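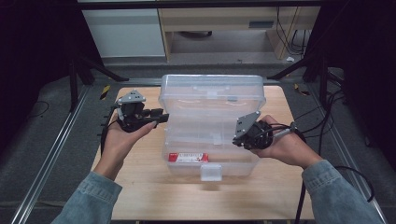

Bench tips for building a pair of hand-held grippers

If you're putting together your own two-finger grippers at home or in a shared shop, these are the things I wish I'd had taped to the wall in August when I started mine. I love this project! It's small enough to fit on one table, and every evening you spend on it makes the next evening easier.

Start with the pivots. Plain holes in printed plastic feel fine for a day and then get sloppy, and sloppy pivots mean fingertips that wander when you squeeze. Press a brass bushing into each one. Drill or ream the hole a hair under size, set the bushing on top, and push it home in a bench vise with a scrap of softwood on each side. Go slowly. If it starts crooked, back it out and try again, and don't be tempted by the hammer (I cracked two arms that way, both on the same night).

Build both grippers at once. You'll have the right drill bit in the chuck already, and you can hold the parts against each other to catch a mirrored piece before the glue goes on. Mark left and right on the inside of every arm with a paint pen.

Finger pads wear out. Treat them like sandpaper and keep spares cut. I cut mine in strips of 5, wipe the finger face with rubbing alcohol, let it dry, and press the pad down for 30 seconds with a clothespin. A pad with a ragged edge will often still grip perfectly well, so look at how it holds before you peel it. When you do change one, change its partner too, or the fingers will close off-center.
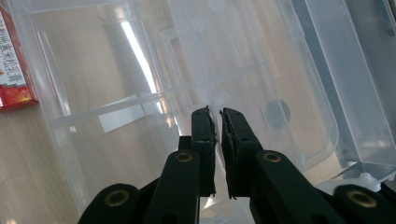 Fingers down among the clear dividers, brass bushings at the pivots.

Practice on clear plastic storage boxes. They're cheap and light, and they're wonderfully annoying! Dividers make you learn how wide your fingers really are, and a latch or a hinged lid will show up any wobble in the linkage right away. If you're planning to add a camera later, clear plastic is a good hard test for that as well, with all its glare and see-through walls. Simone Fagundes, who has the bench next to mine at Fulledeck, turns her boxes a quarter turn between tries so she doesn't get used to one angle. I've stolen that.

Cables. Leave more slack than you think. Reach as far as you'll ever reach, in every direction, and then add a forearm's length. Let the cable leave the gripper at the back and tie it once near the grip with a soft hook-and-loop strap; zip ties bite into the jacket. Anything that runs along the floor should go down the side of the table you don't walk on.

Screws: a dab of removable threadlocker on the ones going into metal, none at all on the ones going into plastic. Some threadlockers make plastic brittle, and you'll find out at the worst time. My log for the first build shows 232 open-and-close cycles before anything came loose, and it was the mounting plate on top, so check that one first.

Print the arms flat on the bed, with the layers running along the length. Black filament hides fingerprints and small scars, but it hides cracks too, so shine a flashlight across the surface every so often.

Wear long sleeves with snug cuffs, or roll them. A loose cuff will find the linkage sooner or later.

My full parts list has 18 lines and most of it is hardware you may already own. I call this version the Holon. The next one will be the Wolell, with shorter fingers and, if I can get the spacing right, a softer return spring. I've got three springs on order to try and I'll add the results to this page once I've worn a few out.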